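Home About Older posts Sewing and washing Contact

Putting the winter jackets to sleep

Thursday, June 28, 2018

Every year I tell myself that I will do the winter clothes in spring, and every year it is almost July when I begin. This year the heat came early and I could not look at the jackets any more. They were hanging behind the bedroom door, four of them on one hook, and each time I opened the door they pushed it back at me.

I want to write down how I do it now, for myself in November and for the two readers who asked me after the post about blankets. My English is better for small things like this than for big things, so I hope it will be clear.

First, the pockets. I found 30 in coins, a bus ticket to Grolatley, a cough candy which had become one piece with its paper, and the small key of the suitcase. I had searched for this key since the trip and had already cut the lock. Please look also in the inside pocket, the one with the zipper that you forget.

Then the washing. I was afraid of washing padded jackets for many years, and I gave them to the cleaner near the Gurkano market. Last year he asked 900 for one jacket, and I decided to be brave. I close all the zippers, turn the jacket inside out, and wash it alone in cool water with a little liquid soap. No softener. My mother-in-law puts softener in everything and we do not discuss it. After that I rinse two times, because the soap likes to stay in the padding.

The drying is the long part. When a puffy jacket comes out of the machine it looks terrible, thin and full of lumps, and the first time I thought I had killed it. You have to lay it flat on a rack in the shade and turn it over every few hours. When you turn it, take each lump between your fingers and pull it softly apart. It took two days for mine, and I gave it one more day for safety. If there is any damp inside, it will smell in the fall like a cellar, and then you must start again from the beginning.

For folding I use the bed. I tried the table, but it is too narrow and the sleeves fall down on both sides. The floor is bad for my knees. On the bed I have space to put the jacket face down, bring the sleeves to the back, and fold from the bottom up to the collar. The bedspread is a slippery one, so the jacket travels a little while you work. I always start with the navy one, it is the biggest and the most stubborn.
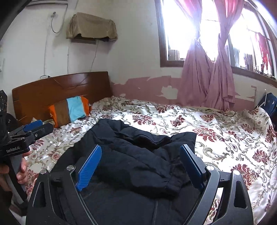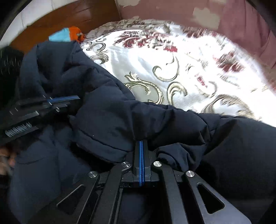 Do not press too much. I had one of those bags from Eltura where you take out the air with the vacuum cleaner, and the result was beautiful, flat like a book. But it stayed flat. I shook it and beat it for a week in the cold season and the back part never became thick again. Now I use an old cotton pillowcase, one for each jacket, and close it with a ribbon. It needs more space, but the cotton lets the air pass and the dust stays outside.

The pillowcases go in the big Macaraeg box on top of the wardrobe. I put the heavy things at the bottom (wool coat, my husband's corduroy) and the padded ones above them. Between them I put a piece of dry soap in a sock. Some people say lavender, some say cedar. My grandmother said soap, and I have not had moths until now, so I continue with soap.

I also write a paper with what is inside the box and tape it on the side which looks at the room. Before, I had to take down everything to find one scarf. This time I wrote also what is missing: one button on the gray coat, the zipper pull on the child's jacket, new gloves for everybody. A new zipper at the shop costs around 1,101 with the work, so I will try to repair the old one with a paper clip first.

The hook behind the door is free now and the door opens fully, and I have gone in and out of the bedroom several times only to enjoy it. Tomorrow the boots. They need cream, and I think the brown tin is finished, I must look under the sink before I go to buy another.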